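Key and Padlock Tips, With Notes From a Robot Open Day

Posted in May under Workshop

I went to the Vuramach open day expecting a sales pitch, and I got one, along with weak coffee and a tote bag. The pitch was that a robot arm can handle the small fiddly stuff we all do in a garage or a back shop: picking up tools, sorting hardware, getting a key to the lock it belongs to. I've been fixing sheds and gates for 20 years and I had my doubts. I still have most of them. But I came home with a page of notes on keys and padlocks, and those are worth more to you than my opinion of the machine.

The demo was run by Rhys Goodwin, who was patient with me. I asked him what the setup cost and he said it depended. I asked what it depended on and he said the application. Write that down if you ever shop for one.

Spread your hardware out

The people at the demo laid their things out on the floor with space between them, and said up front that a heap makes the job a lot harder. Same goes for you. If you keep padlocks, keys and screwdrivers in one coffee can, you will dump that can every single time. Use a shallow tray or an old baking sheet. One layer, nothing on top of anything else. I did this the next morning with the drawer under my bench and found two keys I had already paid to replace.

Grab the ring or grab the key, but decide

Keys are a rotten thing to pick up. The key is stiff, the ring swings, and whatever else is on the ring swings too. Pinch the key itself if you plan to use it right away. Pinch the ring if you're only moving the bunch from one place to another. Most fumbling at the back door with groceries comes from picking up the ring and then trying to walk your fingers down to the key.
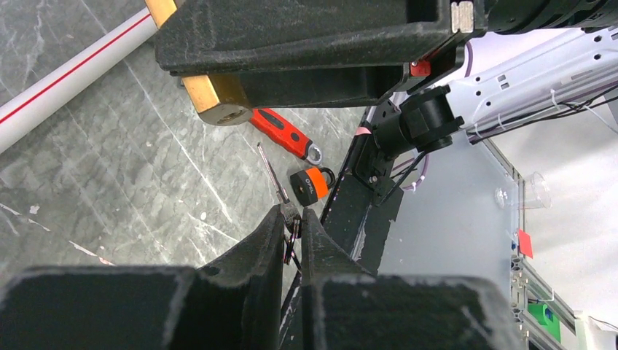 For cold hands or bad knuckles, put a short loop of cord through the key you use most. It gives you something to find by feel. Skip the big novelty fobs. They drag the whole bunch around and wear on the ignition if you hang them in an older car.

Match keys to locks by color

One of the talks was about labels and how a camera reads them. Fine. You have eyes, so use paint. A dab of nail polish on the head of the key and a matching dab on the body of the lock, well away from the keyhole. Let it dry overnight before you put the key back on the ring. Tape works for a week and then turns to gum.

If you have several padlocks that look alike, buy the next one in another color and save yourself the polish.

Never oil a padlock

Somebody in the crowd suggested a squirt of oil for a stiff lock and half the room nodded. Don't. Oil holds grit, and grit is what made it stiff. Blow the keyway out first, then use dry graphite or a dry PTFE spray. Work the key in and out, wipe it on a rag, and do it again until the rag stays clean. The shackle can take a drop of light oil where it enters the body. Wipe off the extra.

For a lock that lives outdoors, do this in spring and again before the first freeze. Hang it with the keyhole pointing down so rain runs off.

Wipe your grips

Anything that holds things for a living gets dusty — pliers, clamps, vise jaws, work gloves. Dust makes them slip. I keep a rag with a little rubbing alcohol on it in a jar with a lid, and go over the jaws before any small work. If your vise is chewing up brass, fold a strip of leather over each jaw.

Get the cables off the floor

Tie them to a rail with zip ties, snug enough to stay put and loose enough to slide a pencil under. Trim the tails flush, or you'll find them later with your forearm. Leave slack wherever something has to move.

Should you buy one?

A flyer in the tote bag promised up to 52 picks an hour. I asked picks of what, and the man holding the flyers went to find somebody. I can put away a drawer of hardware between supper and the dishes, and the baking sheet was free.

I will say the grip was gentler than I figured it would be from the size of those fingers. If they hold another open day I'd go — and I'd bring my own rusty gate lock, the one that needs the key jiggled and lifted a hair before it turns. Goodwin told me I was welcome to try it. I've already got it in a bag by the door.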